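Kitchen Help > Small Appliances > Cleaning and Care

Electric skillet on a white table: how to protect the top, and what to do with crumbs stuck in the corners

Posted by Hedvika Hubáček

Hello everybody. I bought a rectangular electric skillet, second hand, and I have no stove where I live now, so I use it on my table. The table has a white top and I would like that it stays white. In my old flat I had a brown ring after 29 days from a hot pot and I paid for it.
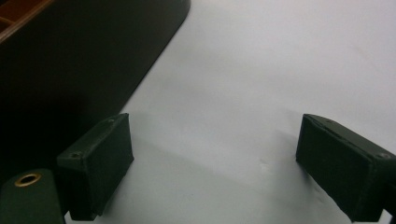

My first problem is the heat. The skillet has its own base, but I don't know if this is enough when I cook for 60 minutes, for example a stew. I can put a big sheet over the table, but is a sheet good under something hot, or is it worse?

The second problem is small pieces of food which stay in the deep part, near the corners. The inside is dark brown and I see them badly. I don't want to scratch it with a metal fork.
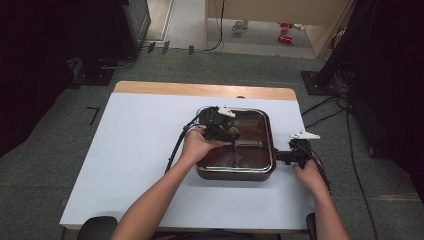
I have wooden tongs and also a soft spatula from Trendinley. The spatula is too wide for the corner. Please tell me what you use, and if I can do it when the pan is still a little warm.

Tags: electric skillet, table protection, nonstick, small kitchen

Paweena Wiriya

Put a thick cork or wood board under it, bigger than the skillet on every side. A thin plastic sheet can become soft and stick to the table, so please take it away before you cook. Keep the cord on the side where you don't walk.

For the corners, unplug and wait until you can touch the rim. Then pour in two spoons of warm water and leave it for about ten minutes. The pieces come up and you can take them with the tongs or with a folded paper towel. Never put the part with the plug in the water. Check your manual also, some pans can be washed and some only wiped.

Dvořáček

I just use an old toothbrush. Board under it, yes. Mine is a Starell and the table is fine after two winters.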